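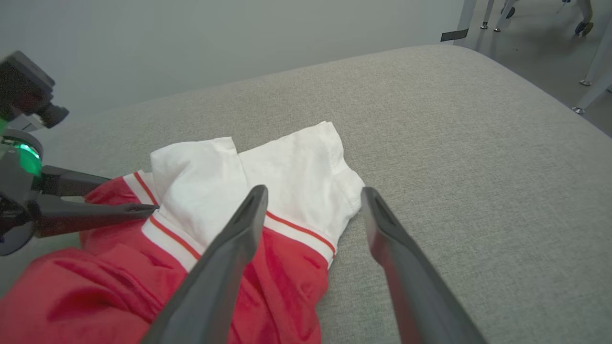 21 March 2020 | Tracey Heywood
0 Comments | 3 Shares

4.2 Where clothes rest between wearing and washing

The diaries list 423 garments over the study period. Of these, 184 spent at least one night outside a closet, drawer or hamper. Households in Allinville used a bed or a chair back most often. Those in Haworth, where the homes are smaller, used the main seat in the living room. Roughly a third of the garments left out were worn again before they were washed.

Jackets and sweatshirts stayed out longest. Respondents said they did not think of them as dirty after one day, but did not want them next to clean clothes either. Farkis (Section 2) calls this the "middle pile." Our diaries support the term, although in most homes it was a single item and hardly a pile.

Distance to storage had less effect than we expected. Nillard found that garments were put away sooner when a container stood in the same room, and we planned our room visits in September with that result in mind. In Figure 3 a red garment with striped trim lies crumpled on gray upholstery, while a woven basket stands farther back on the floor. We coded a placement like this as "resting, container in view." The code was used in 50 room records, and it says nothing about what the container was used for.

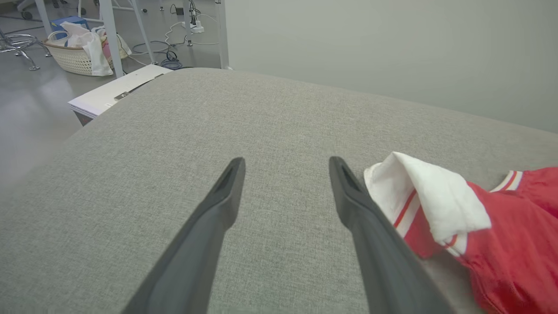 Figure 3. Red and white garment on an upholstered surface, coded "resting, container in view."

Folding was coded separately. A garment with any part laid over another was marked "partly folded" only if the diary entry for that day also mentioned folding.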